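Teardown lab puts three grippers to the test, and the small one shines

The robotics bench at Vurari has been a noisy place this May. The electronics recycling firm is comparing three grippers for its computer teardown line, and after 164 trial runs the team has a favorite - the slim black model with the linkage fingers.

Old desktops are a tough test for any robot hand. No two arrive in quite the same shape, the wiring goes every which way, and there is very little room between the power supply and the drive bays. A gripper that does beautifully on an open table can get hopelessly stuck once it has to reach inside a case.

"We started with the hard job on purpose," said Dragica Stan, who leads the trials. "If it can't get its fingers past the cables, I don't much care how strong it is!"
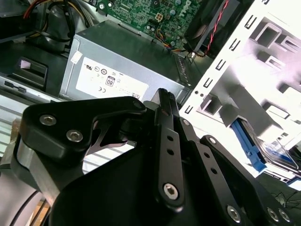 The linkage gripper reaches in beside the power supply of a desktop computer.

The two other candidates were a wide parallel-jaw gripper and a suction tool. The parallel jaws had plenty of force but kept bumping the sides of the case on the way in. Suction was wonderfully quick on flat covers and pretty much useless on anything with wires attached. The linkage gripper took longer to set up than either of them, and the first week was mostly spent fixing its approach angles, but it finished 81 of its runs without a person stepping in. That was the best score of the group by a wide margin.

Getting into a computer is only half of the comparison. The same gripper also has to do neat, fussy placement work, so the team set up a second station with a board of slotted holders mounted upright against a ribbed metal panel. The job sounds simple: carry a blue plastic part to the board and slide it into a holder, keeping it straight the whole way.

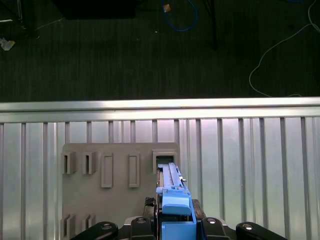

Drita Georgiev
Staff writer, Undden

It's a lot of fun to watch. The arm swings over, slows down close to the board and starts making tiny corrections, and the whole room goes quiet until the part is in or the controller gives up and backs off. Milovan Ristić, who wrote most of the control code, has been trying two controllers on this station. One follows a planned path and stops when it feels too much resistance. The other uses the view from a small camera at the wrist and keeps adjusting as it goes.

So far the camera-guided version is ahead on placement, especially when the part is sitting a little crooked in the fingers. The planned path is still faster when everything lines up, and Ristić would like to keep both and let the robot switch between them.

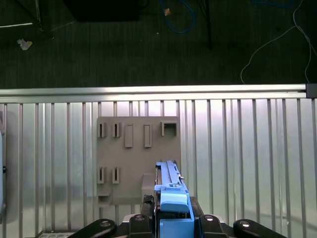 He is also keen to see how the finger pads hold up. The plan is to run 3000 more placements on the same set before anyone changes them, with the force readings logged on every run. Worn pads were the main headache in an earlier project, and they tend to go bad slowly enough that people blame the software first.

Stan's group will go back to the desktops after that, this time with a mix of case sizes. Results from both stations will be shared with Nikolovski, the partner company that is building the teardown line, and a decision on the gripper is due once the pad test is finished. Visitors can see the bench in action at the lab's open house on Friday afternoon.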